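Juggling Is Back at Drurklow, and You Can Start From Zero

If you walked past the big room at Drurklow any evening last January, you probably heard it before you saw it: the thud of beanbags hitting the floor, over and over, and a lot of laughing. That was our first beginner juggling series in three years, and it filled up so fast that we've put another one on the schedule right away. It runs for eight weeks, it's open to adults and to kids 13 and up, and you don't need to be able to catch anything on day one.

Chenxi Hao is teaching again, and I couldn't be happier. Chenxi spent four seasons touring with the Masanja street show, mostly clubs and passing, and has this wonderful way of watching you drop the same ball six times and then telling you the one small thing your left elbow is doing. I took the class myself (I'd been stuck on a wobbly three-ball cascade since college) and by the third week I was doing it while talking, which my family now has to live with.

The first two classes are all balls. You begin with one, tossing from hand to hand at eye level until the arc is the same every time, and it feels almost too simple. Then two, then the big moment with three. We use the Stoturance beanbags, the heavier ones, because they stay put when they land and you spend less time crawling under the bleachers. After that come scarves for anyone who wants to slow things down, then rings, and clubs in week five. The last two weeks are partner work. Passing with another person is a completely different feeling — a bit like a conversation where you're both trying to be polite and fast at the same time.

Between classes, ten minutes a day beats an hour the night before. Practice standing over a bed or a table so you don't have to bend down for every drop, and if the beanbags bounce off or slide around, put down something soft. 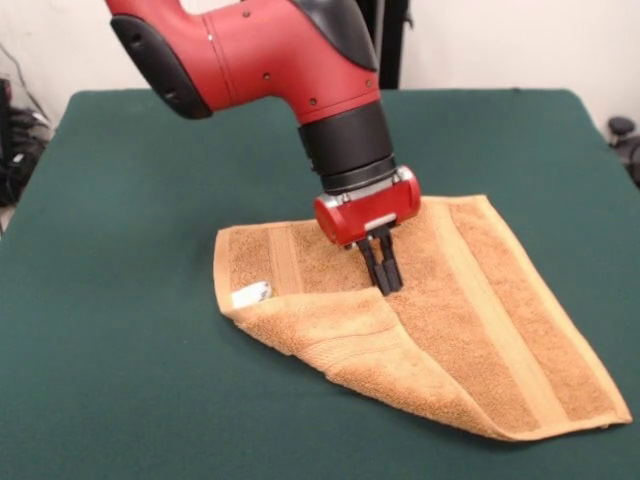
An orange-tan terry towel on a table.

Wear whatever you can move in. Sneakers are fine, bare feet are fine for the ball weeks, but please have shoes on once we start clubs (ask my big toe). Take off rings and watches, tie back long hair, and bring water. We have loaner props for everyone in the room, and you can sign out a set of three beanbags to take home for the length of the series. If you fall in love and want your own clubs, wait until you've tried both weights in class before you spend the money.

A question I keep getting is whether juggling counts as a workout. Well, come and see! Your shoulders will know about it by the second class, and all that picking up adds up to a surprising number of squats. We start with a warm-up for wrists, shoulders and lower back, and Chenxi has easy changes for anyone with a cranky joint, including doing the whole class seated. Two people in the January group juggled from chairs the entire time and were the first ones to run a clean pass.

There are 13 spots. People already on the aerial or tumbling rosters can add juggling at the member rate, and you're welcome to sit in on the first class before you decide. To sign up, stop by the front desk or reply to this newsletter with your name and whether you've juggled before. "No" is a perfectly good answer.

One more thing: the open practice hour after class is staying. Lights are on until 9 p.m., the Ovska unicycles come out of the closet, and anyone from any class can join in. Bring a friend, and bring snacks if you like. Last time there were dumplings.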